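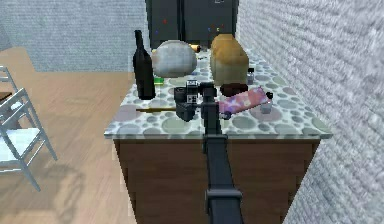

Setting up a shared kitchen in a small workplace
Speaker notes, 2019-04-01

Start when most people have sat down. Say what the talk covers: how we went from three separate tea points to one kitchen in the Dillia building, what it cost us in time, and what we would do again. Ask for questions as we go if they are short. Keep the long ones for the end.

Background. Dillia has 48 people on two floors. Before the move each floor had a kettle and a small fridge, and the stores had their own kettle on a shelf by the back door. Nothing matched. Milk was bought by whoever ran out first, and claimed back or not claimed back. The lease on the old place ended in November and the new one came with a single room with a sink, so the choice was more or less made for us.

Mention that I had no training in this. I run the office. I had fitted one kitchen before, at home.

The room. Long and narrow, window at the far end, door in the middle of the long wall. The door is the thing that gave us trouble. Everyone comes in at the middle and stops there, and if the kettle is by the door as well then the room is full with six people in it. Cukier, who did the fitting, drew the kettle next to the sink because that is where the pipes were. We asked them to move it to the window end. They charged for the extra run of cable and it was worth paying.

Pause here and ask who has a queue at their kettle. There are usually a few.

Worktops. People spend a long time choosing the colour and not much time on the depth. Ours is standard depth along the wall and we should have gone deeper. Once you have a toaster and a microwave on it there is a strip left at the front that will hold a plate, but not a plate and a chopping board. If I did it again I would put the microwave on a bracket. Pale patterned tops hide crumbs, and I have heard that given as a reason for and a reason against.

Cupboards. We went for open shelves above and doors below. Open shelves for mugs and plates, doors for cleaning things and the bin bags. Labels on the lower doors only. We tried labelling the shelves too and the labels fell off in the steam.

Fridges. This is the part I get asked about most, so slow down.

We started with one tall fridge. It filled up in the first week. By the second week there were things in it with no name on them. We bought another, so there are now 2, and split them: one for shared milk, butter and anything the company buys, the other for personal food. The split works better than any notice we put up. The personal fridge gets emptied at the end of every month, apart from jars with a name and a date on them. The first time we did it there were complaints. I sent a message the day before each time after that and the complaints stopped.

Food left out is harder. Packets get put down on the side by people who mean to come back for them. We have a basket on the end of the worktop and anything found lying about in the evening goes into the basket. If it is still there at the end of the week it is free to whoever wants it.

Supplies. We order from Pisar, dry goods once a month and milk twice a week. Before that I was going to the supermarket in my lunch hour. Read out the order if there is time -- tea, decaf, ground coffee, sugar, washing-up liquid, dishwasher tablets, cloths. We set aside 500 pounds a quarter at the start and it was close enough. Coffee was more than I expected and sugar was much less. The first order of sugar lasted until the following summer.

Cleaning. The contract cleaners, Tavares, do the floor, the sink and the outside of the cupboards. They do not do washing-up and they do not do the inside of the microwave. Check this before you sign anything. I assumed the microwave was included and so did everybody else, and it was in a poor state before I found the line in the contract.

For the washing-up we tried a rota and it lasted some 6 weeks. People swapped, then forgot they had swapped. What we have now is a dishwasher and one rule: if it is full, you start it, and if it has finished, you take out what you can carry. The second half of the rule is only partly followed. I empty it most mornings. I don't mind, it takes a few minutes while the coffee is going through.

Noise. Leave this out if running late. The room backs on to the accounts office and the ice tray could be heard through the wall. Felt pads under the fridges helped a bit. Closing the door helped more.

What I would change. Deeper worktop. Second tap. A hook for each tea towel, well apart, so that they dry. I would also ask the people in the stores earlier on, as they start before everyone else and eat at a different time, and we had planned the whole room around one o'clock.

Hand out the floor plan at this point and not sooner, or they will read it through the first half. The plan shows the room as fitted. The bracket and the second tap are pencilled in.

Questions. Likely ones are the fridge, the cost, and whether anyone has tried charging for coffee. We haven't. If asked about allergies, say that the shared shelf has nothing with nuts on the order and that there is a separate toaster, marked, for gluten-free bread. Finish on time, the room is needed after us.

Related notes
Moving office: what to pack last
Signs and notices that people read
Working with contract cleaners
Storing post and parcels in a small reception

Contact the office team | Copyright Dillia | Back to top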